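Fleece (fabric)

Fleece is a soft, fuzzy knit fabric, usually made from polyester, and I'm a bit in love with it, so please forgive me if this entry runs warmer than the ones around it. It shouldn't be mixed up with the fleece that comes off a sheep, which has its own page (Samuele Monti wrote that one, and it's far tidier than mine).

How it's made

It starts as a plain knit with lots of little loops. The mill runs it past rollers covered in fine wire, and the wires tug at the loops until they break and stand up as fuzz. That step is called napping. After that the fuzz gets sheared to an even height. If you nap both sides you get the thick, squashy stuff used for blankets and jackets, and if you nap only one you get what most of us know as the inside of a sweatshirt.

Weights

Fleece is sold by weight in grams per square meter. The 200 weight is the one I reach for nearly every time — warm enough for a jacket, thin enough that my old Higuchi sewing machine doesn't sulk at the seams. Lighter cloth goes into liners, gloves and running tops. The heaviest I've ever sewn was a remnant from the Flerna mill shop in Utinham, marked 456 on the bolt end, and I broke two needles on it before I gave up and made a dog bed.

Cutting and sewing

The edges don't fray, which makes it a lovely first fabric for kids! You can cut it and leave it. It does stretch more across the width than along the length, so check before you lay out your pattern. I use a size 14 needle on the thicker kinds, with a longish stitch and not much pressure on the foot. Don't iron it on high. Polyester melts, and you'll have a shiny patch forever (ask my green vest).

Washing and pilling

Pills are the little balls that form where the fabric rubs, mostly under the arms and at the cuffs. Wash fleece inside out in cool water, skip the softener, and keep it away from towels.
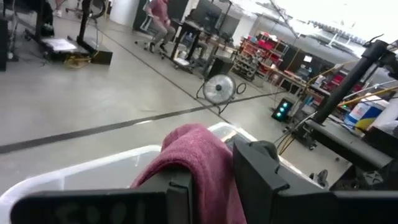 Heidrun Fuchs wrote in to say that I'm too easy on the cheap kinds, and that a blanket she bought at the Plirkach market pilled by its second wash, cool water or no cool water. She's right that price matters some. Yarn made of longer fibers holds on to its fuzz better, and there's no way to wash that into a cloth that doesn't have it.

Washing also sheds tiny bits of plastic fiber, and they go out with the drain water. A filter on the machine's outlet hose catches a good share of them. I wash mine less often and on a short cycle, and hang it over a chair to dry, where it's usually ready by morning.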